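Minutes of the Tea Room and Shared Table meeting
Fircombe House, ground floor
August
Posted by the Fircombe House office

Present: two from Banmont, two from Zemex, one from Gautier, one from the house office (chair and minutes). Apologies from the second Gautier representative.

The meeting opened at 4.10 pm. The minutes of the last meeting were agreed with one correction: the kettle was descaled by Zemex and not by Banmont.

1. Fruit and the basket

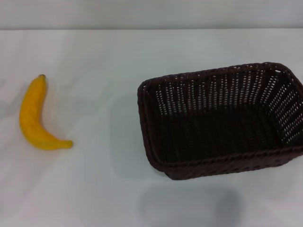
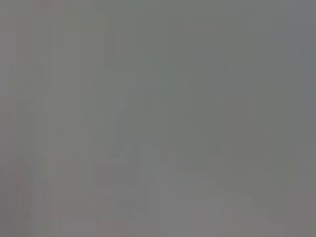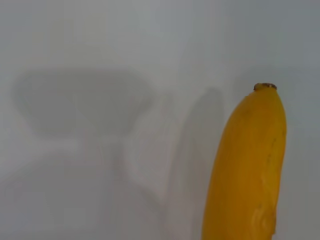 The chair reported that the fruit order has gone over budget two months running. The order was 573 pieces last month against the 500 agreed in spring. Most of the extra was bananas, and a good many of those went in the food bin at the end of the week.

Banmont said the bananas arrive all at the same stage, so they are all green and then all brown. They asked if the supplier could split the delivery. The office has asked before and was told there would be a charge for a second drop. The office will ask what the charge is.

Zemex would like more apples and fewer bananas. Gautier did not want bananas cut altogether, as several of their staff have one instead of breakfast. It was agreed to go down to two bunches per company for a trial month and to make up the difference with apples and pears.

There was some discussion of the basket. Banmont find a woven basket hard to clean and would prefer a bowl. Zemex pointed out that the last bowl was chipped within a fortnight. It was agreed to keep the basket, wipe it out before each delivery and put a sheet of kitchen paper in the bottom. Bananas to be kept out of it when there is soft fruit in it.

Action: office to speak to the supplier. Zemex to do the wiping out for the first month, then Gautier.

2. The table

The tabletop is marking where hot mugs are put down. The office has bought a cream cleaner, which is under the sink. Please do not use the green scourers on it. Mats were suggested and Gautier have a spare set they will bring down.

The table is to be cleared by 5.30 pm each day. Anything left on it after that goes on the shelf by the door. Lunch boxes left on the shelf for more than a week will be thrown away, with the contents.

3. Fridge

Still too full. The top shelf is Banmont, the middle is Zemex and the bottom is shared between Gautier and the office. The door is for milk only. Zemex asked for a second fridge. The quote was £800 including taking the packaging away, and it would have to go where the recycling bins are now. Not agreed. To be looked at again when the kitty is over £1,000.

Action: each company to clear its own shelf before the next meeting.

4. Any other business

The drawer with the teaspoons in it is sticking. The office will look at the runner.

Banmont asked who is buying washing-up liquid. It is meant to come out of the kitty. Receipts to the office, please, in the envelope and not loose on the desk.

Gautier asked for the window to be shut by whoever leaves last. Agreed.

The meeting closed at 4.50 pm. Next meeting at the same time next month, in the tea room unless it is needed for the Zemex training lunch.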